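Play Kitchen Table FAQ

Lukotstead Family Playroom
Questions about the pretend kitchen, answered by Marichka Stelmakh
Updated October 2019

We get more questions about the play kitchen than about everything else in the playroom put together, and I love that, so keep them coming! I've gathered the ones that come up most. If yours isn't covered, ask at the front desk or leave a note in the blue box by the coat hooks.

What is the play kitchen table?

It's a plain white table where we put out pretend food and kitchen things for kids to cook, serve, sort, sell, pack and generally move around for as long as they like. It started as a rainy-day extra and now it's the first place most kids head for. The setup changes every couple of weeks, so if your child has visited before, expect some old favorites and a few surprises.

What ages is it for?

Mostly two to six, but we've had a ten-year-old run a very serious breakfast counter for an entire morning. Babies are welcome too with a grown-up right next to them. Please ask us for the baby tray, which has only large pieces on it.

Do I have to book?

Not for open play. For the Breakfast Hour, yes please, as we keep it to 15 children so that everyone gets a turn with the good stuff. Bookings open on the first of the month, and the November list is already filling up.

What's on the table right now?

It's the breakfast and bakery setup, my favorite of the whole year. There's fruit, there's bread, there are pastries in a basket, and we've got the toaster and the toast rack out together for the first time. Kids who have never seen a toast rack have come up with wonderful ideas about what it might be (a letter holder, a bed for bread, a fence for very small sheep).
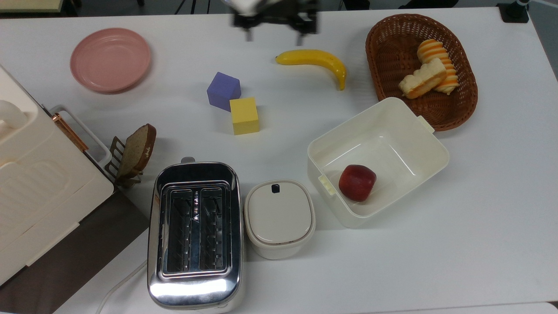 Breakfast setup: the banana and apple, two pastries in the basket, and toast in the rack.

Why do you mix blocks in with the food?

So many parents ask this! We keep a couple of foam cubes in with the food because they can be anything. A yellow cube is butter, or cheese, or a sponge cake. A purple one has been grape jelly for two weeks straight, and last week it was a present for the banana. Realistic toys are great for getting a story started, and a plain shape gives kids some room to make up the rest. If you're putting together a food box at home, toss in a few blocks and see what happens.

Is the toaster a real one? Is it safe?

We use a real-looking two-slot toaster because children are thrilled by it, and pushing the lever is half the fun. It is never plugged in during play. Our rule is that a staff member checks the cord before each session and an adult stays at the table the whole time the toaster is out. If you'd like your child to skip it, tell us and we'll happily swap in a toy one.

At home I would go with a toy toaster, or a cardboard box with two slots cut in the top. Truly, the cardboard one is fantastic. Paint it silver and you're in business.

My child just puts things in containers and takes them out again. Is that okay?

More than okay! Filling and emptying is some of the best play there is at one, two and three years old. Put out containers that work in different ways: an open one that's easy to drop an apple into, a small one with a lid, a basket with a thick rim to grab. You'll see kids go back and forth between them, testing what fits. Leave them to it as long as they're enjoying themselves.

If they're ready for more, try asking for one thing at a time. "Could I have the banana on the pink plate, please?" is a lovely little game, and you get breakfast out of it.

How do you arrange everything?

We used to stack it all in a big bin, and the kids would tip out the bin and walk away. Domenica Steiner, who runs our Breakfast Hour, suggested spreading things out with space between them, and it made a huge difference. Now each piece has a bit of table to itself, plates and baskets go where small hands can reach, and the larger appliance goes along one side where it won't get knocked.

We also leave some jobs half done on purpose. One slice of toast already in the rack invites a second. An apple alone in a container makes kids want to find it some company.

How many pieces do you own?

At the last big sort we had 181, counting every cup, lid and tiny fried egg. Only a small part of that goes out at one time. Too much on the table and children tend to skim over it, so if your play kitchen at home has gone quiet, try putting most of it in a closet for a month. The old croissant will feel brand new when it comes back.

Can we bring our own play food?

We'd prefer you didn't for open play, only because it gets mixed in with ours and there are tears at going-home time. Favorite items are welcome on Swap Morning, when every piece gets a name sticker at the door.

What about real food?

Snacks stay at the Huken corner, please (that's the carpeted area with the low benches). Some of the pastries look good enough to eat, and with the younger ones it's much easier if everything on the white table is pretend. We do have a few tooth marks in the collection. It happens.

How do you clean it all?

Smooth toys get washed in warm soapy water at the end of the day and air-dried overnight on towels. Foam cubes are wiped with a damp cloth, then stood on edge so both sides can dry. Baskets get a quick brush to chase the crumbs out of the weave, then a wipe. The table is wiped between sessions. Anything that has been in a mouth goes straight into the wash tub under the sink, and you're welcome to put it there yourself.

How can we do tidy-up without a fight?

Make it part of the game! We announce that the kitchen is closing in 5 minutes, and then the bakers have to put the pastries to bed. Pastries go in the basket, fruit goes in the container, bread goes in the rack. Kids who wouldn't dream of cleaning up will work very hard to close a restaurant. With a bigger group, give each child one kind of food to look after.

Can I borrow the breakfast set for a party?

Yes! The Kravchuk box is our loan set, named for the family that gave us our first play food. It goes out for up to 6 days and has fruit, bread, plates and two baskets in it. The toaster and the large appliance stay with us. There's a small refundable deposit, and we ask that you check everything against the list inside the lid before you bring it back.

Something broke or went missing. What should I do?

Just tell us. Toys that get loved this much do get bent, chewed and carried home in coat sleeves. Lost pieces can go in the blue box, no explanation required.

What's the next setup?

Soup and stew, starting in November, with the big pots from the Nusteo room and a whole pile of vegetables. We're short on ladles, so if you have a spare one at home that could live here for the winter, bring it in and Domenica will find it a hook.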